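Unit 3: Genetic drift and small populations
Reading: course packet, sections 2 and 3

Last unit dealt with selection. Drift is the other main source of change in allele frequencies, and it has no direction. Which alleles get passed on is partly a matter of chance: some individuals leave many offspring, some leave none, and the reasons may have nothing to do with their genes.

The size of the effect depends on population size. In a large population the chance differences mostly cancel out. In a small one they don't, and an allele can be lost or reach fixation (a frequency of 1) in a short time. For a neutral allele, the probability of eventual fixation equals its current frequency.

Effective population size

The number that matters is the effective size, Ne, which is usually smaller than the head count. Uneven sex ratios, uneven family sizes and past crashes all lower it. We will use the Paltville vole data for this. The survey recorded 477 adults, of which 232 were breeding. Do not use either number as Ne without reading the section on variance in offspring number first.

Bottlenecks and founder effects

A bottleneck is a sharp drop in population size. Rare alleles are usually the first to go. Heterozygosity falls more slowly, so a population can look fairly diverse by that measure and still have lost many alleles. A founder effect is similar, but the small group is one that starts a new population somewhere else. The Sirkuvside snails in problem 2 are a founder case — treat the mainland as the source and ignore later migration.

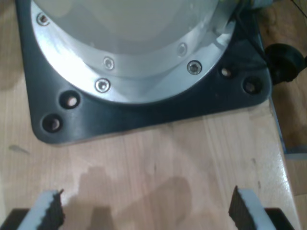
Can drift fix a harmful allele?
It can, if the population is small enough. When the selection coefficient is much smaller than 1/(2Ne), selection is too weak to matter and the allele behaves almost as if it were neutral.

Migration works against drift by bringing lost alleles back in. Mutation does too, but slowly.

For next time: problems 2 and 3. Show the starting frequencies and state your value of Ne. Questions about the vole data go to Naveed Mohmand.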